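I got back from the Okus open house with a bag full of brochures, one free pen, and way too many opinions, so I'm typing this up before it all runs together in my head. If you don't know Okus, they're an integrator with a long, low building out past the rail yard, and once a year they let people like me (small shop, 18 employees, no robot yet, boss who keeps asking about one) come in and put our hands on things.

The date on my badge was July 11, 2024, and it was already brutal out by nine in the morning. Bless whoever decided to run the AC that hard.

## Getting in

Parking was a mess. Go around back if you go next year, the gravel lot had tons of space and I only found that out when I was leaving. Check-in was quick, though, and they gave out safety glasses and a little map with the demo stations on it. The map had the restrooms in the wrong place. I'm mentioning it so you don't end up in the compressor room like I did.

I skipped the welcome talk and went straight for the hands-on area, which was the right call! By ten there was a line at every station.

## The arm I'd like to take home

First stop was the Sivero arm. I'd only seen it in videos before and I figured hand-guiding would feel like pushing a shopping cart with a bad wheel. Nope, super smooth. You hold the button, drag it where you want it, let go, and it stays put. I taught it a little pick and place path in the time it took my coffee to get cold, and I have never programmed an arm in my life.

The pendant I liked less. The menus go deep and the screen was slow to wake up (I tapped it twice, then it took both taps and opened something I didn't want). The guy running the station said there's a new version of the software coming in August that flattens the menus out. We'll see.

## Cameras

Two setups here, one with the camera fixed overhead and one with it riding on the wrist. I went in sure I wanted the wrist camera, and I came out a lot less sure. The wrist one gets a nice close look, but every cycle has that extra stop while it takes its picture, and you really feel it when you're standing there watching. The overhead one just went. On the other hand, the overhead one got confused when a tall guy leaned in over the parts, and we have plenty of leaners at our place.

The Idero controller was running both of them. It's a small thing, hardly any fan noise, and I liked that the I/O was labeled in normal words. I asked about price and got a brochure. Hmm.

## Grippers, grippers, grippers

Okay, this was the part I'd driven out for. Damián Gallardo runs the gripper bench at Okus, and he was happy to let people swap things and ask dumb questions. He had 3 styles on the rack: a two-finger parallel gripper, a suction cup, and the Tilahun soft gripper, the one I'd been reading up on all spring.

The parallel gripper was the boring, dependable one. Give it two flat sides and it's happy. Damián told me he'd run 100 picks out of 100 with it on plain cubes the week before, and then he laughed and said to ask him about anything with points on it.

Suction was quick and I wanted to love it. Flat tops, no problem. Our parts have holes in the top, so that's pretty much that, unless we pick from the side, and I don't see how we'd get in there.

The Tilahun soft one was the most fun by a mile. I stuck my own hand in it (with permission!) and it's like getting a handshake from a bath toy. It's gentle and it doesn't much care what shape you feed it, but it needs a lot of room around each part. Set two parts right next to each other and it wants to grab both. I asked how long the fingers last and Damián said it depends on how dirty your parts are. Ours are filthy, so I wrote that down and underlined it.

I spent longer than I should have at the table with the colored blocks, where you get cubes, hearts, stars and so on to think about. A cube is a cube, fine, but look at a star for a minute and try to decide where you'd want to grab it. Now park a cylinder right up against it, like the two green ones, and tell me where the finger goes!

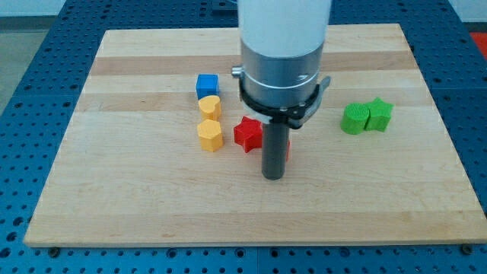
## What I'm telling my boss

- The Sivero arm is worth a real quote. I'd want a second go at the pendant after that update.
- Overhead camera first. We can put up a rail to keep the leaners back.
- Parallel gripper, with fingers cut for our parts. Damián says they'll test a box of samples if we ship them over.
- No soft gripper for now, even though I'm still thinking about it.

Lunch was tacos from a truck out front and they ran out of the pork early, so eat before you do the cameras. I'm mailing the sample parts as soon as I can find a box that'll hold them.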